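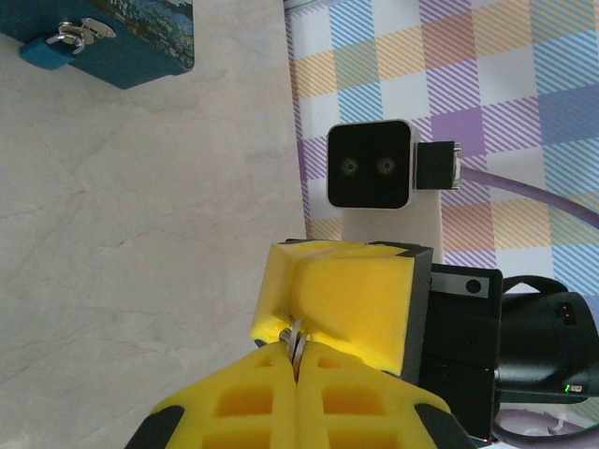 4.2 The padlock task

The second half of the course was given over to a single manipulation task, which each student team prepared, ran and wrote up on its own. We chose a padlock on a small box. The parts are cheap and everyone in the class had opened a padlock before, so the task took very little explaining. It is also hard for a gripper. The metal parts are small and shiny, and a key has to be held at the right angle before it can be pushed in.

There were nine teams. All of them used the same arm, with a camera at the wrist and a gripper with soft yellow fingers. Each team was given a fixed number of bench hours and could divide them between practice, recording and testing as it liked. Most of the teams at Badholm spent the first two sessions only on moving the arm by hand control. The Mundska teams started recording sooner and had to throw away more of their early runs.

Figure 2 gives the wrist camera's view at the bench. A small silver metal ring is caught where the fingers meet, and part of the box, with its hasp and the blue body of the padlock, can be made out at the upper left. The surface under the box has a marble pattern, and there is plaid fabric on the right. Teams were free to change the surface and the cloth between runs, and were asked to note each change in the log. Several of them found later that they had not done so, and these runs were left out of the comparison in Section 5.

A run was counted as complete if the padlock was open and clear of the hasp at the end of the time limit. Partial results were logged under three headings: object picked up, key in the lock, and key turned. Ortner suggested adding a fourth heading for runs stopped by the operator. We adopted it after the first week, and the earlier logs were corrected from the recordings.

Each team submitted 48 recorded runs. The students scored their own runs first, and the scores were then checked by a member of another team. The two scores agreed in 94 percent of cases. Most of the disagreements were over whether a key was fully in the lock, which is hard to judge from the wrist view when the fingers cover the keyhole. For these runs we used the second camera, and Hubert Ortner made the final decision.

Two practical problems took up more bench time than we had planned for. The first was glare. Metal parts came out very bright under the ceiling lights at Badholm, and the teams there turned off the row of lights over the bench from March on. The second was grip. A thin part tends to rotate between soft fingers when it touches something, and the students dealt with this in different ways. The Bachmann group regripped before every attempt at the lock. The Astar group changed the direction of approach and kept the first grip, which made their runs shorter but gave them more drops.

Students kept a written log throughout. The last entries were made on March 6, 2022, and the logs were collected together with the recordings.

Figure 2. View from the wrist camera during the padlock task.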